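Bimanual litter pickup: how much scene variation per reset?
Board: Data Collection / Teleop

casow_ops
Thursday, 9:40 AM

We're collecting teleop episodes for a floor-tidying policy. Task: pick litter off carpet, drop it in the bin. Two arms, parallel grippers, head camera plus one wrist camera per arm. We have 1,174 accepted episodes across 11 rooms. The policy does fine on bottles and poorly on anything flat.

Current protocol is one full reset per episode. The operator clears the room, a second person scatters items from a tub, the operator goes again. Resets now take longer than the episodes do. I want to move to one scatter per four episodes, with only the picked items put back by hand in between. Has anyone measured what that costs?

halliday_k
9:58 AM

We tried it at Grovby. Partial resets gave us episodes that were close to duplicates. The loss curve looked better and the rollout success rate got worse. The person putting items back places them where they are easy to reach, and does it without noticing.

If you go this way, log a scatter ID and split train and validation on it. If you split on episode ID you will be validating on your training scenes.

casow_ops
10:06 AM

Already splitting on room, so the leak is covered. The placement bias is a fair point. We could have the second person drop items from waist height with no adjusting.

To give an idea of the setup, the rooms are furnished as bedrooms or small living rooms. Items are ordinary trash: bottles, wrappers, snack packages, cardboard, paper scraps. The bin is lined and stays in one spot for the whole session.
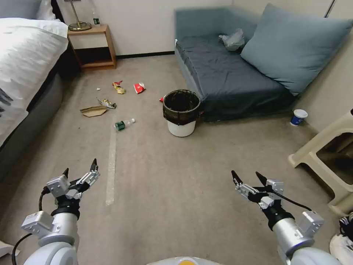
Start pose is both arms forward, grippers open, base stationary. Operators choose which arm to use. There is no scripted pick order and I would like to keep it that way, but I'm open to arguments.

stosemum
10:31 AM

Argument for a scripted order: your operators have a preference and the policy will inherit it. Ours took the bottle first in nearly every episode. At deployment the policy went for the bottle, and if there was no bottle it hovered. We fixed it by drawing the first item at random and leaving the rest free.

Second point. A bin that stays put for a whole session is a bigger problem than your resets. Move it every episode. It takes five seconds.

halliday_k
10:44 AM

Disagree on scripting, even for the first item only. You end up with operators reaching across two closer items to get the one on the card, and the policy has no way to see the card. From its side that is noise. Remove the bottle from some scatters and the hovering goes away.

Agree on the bin.

stosemum
10:52 AM

It's only noise if you don't condition on it. We pass the item name as a language label.

halliday_k
10:55 AM

Then you have a different task from the one in the first post.

Liette Fraser
11:20 AM

Going back to flat items. How many of the 1,174 contain a successful cardboard or paper pick on the first attempt? I reviewed a comparable set in September and found 62 clean flat picks in the whole thing. Everything else was two or three failed pinches followed by a drag. The model had learned to drag.

Flat objects on carpet need the fingertips pushed slightly into the pile before closing. Operators won't do that unless they are told to, as they're wary of loading the wrist. Give them a contact force limit they can trust and a half hour of practice that doesn't get recorded.

casow_ops
1:15 PM

Ran the query. 127 episodes have a flat item picked with one closure. More than I feared, though they come almost entirely from two operators.

Liette Fraser
1:22 PM

Then it's operator technique and more rooms won't help. Have those two train the others. I'd keep the failed pinches where the operator recovers within a couple of tries, tag them, and drop the long drags.

stosemum
1:30 PM

I'd drop all of them. Recovery data is useful once the base skill is there, and it isn't yet.

casow_ops
1:48 PM

Plan for the next batch:

– bin moved every episode
– one scatter per two episodes, items dropped from waist height
– no bottle in a third of scatters
– pick order stays free
– flat picks practiced off the record first

Tagging the recoveries and training with and without them. Will post both numbers when the runs finish.

halliday_k
1:53 PM

Log the operator ID as well if you aren't doing it – you'll want it for the comparison.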